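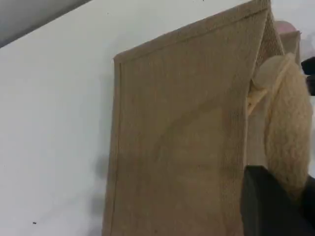 Tuesday, bag notes, Surkthorpe bench

Nives Colombo thinks the jute totes can go into the Mendance order as they are. I'm less sure. The Bukonen sheet calls them "self-standing," a phrase I've learned to distrust. I'd like to know how long they stand, and with what in them. The sheet doesn't say. It gives a stock number, 1643, and a lot of adjectives.

Folded hem at the top is fine. I'd trust that before I'd trust the side seams, and I'd trust the side seams before the handles. Benedetti's last lot had nice handles too, and we sent back 107 of them.
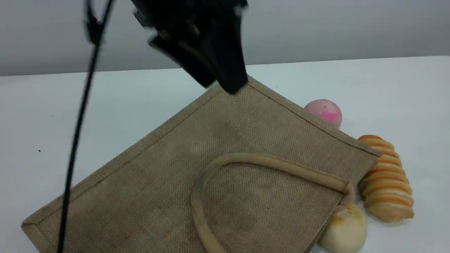

The handles are soft and thick, good in the hand, but soft cord tells me nothing about how it's fastened. Want to pull two bags apart at the handle ends before anyone signs. Nives says that's a waste of two bags. Maybe so.

Also not convinced by the weave as a food bag. Bread will leave crumbs in it, and anything fuzzy will shed into it. A liner would fix both and wreck the price. The sheet says "wipe clean." Wipe burlap with what?

To do: ask Bukonen for the seam spec, in writing this time. Weigh one bag empty. Leave one folded under the heavy catalogs until Friday and see if the creases drop out.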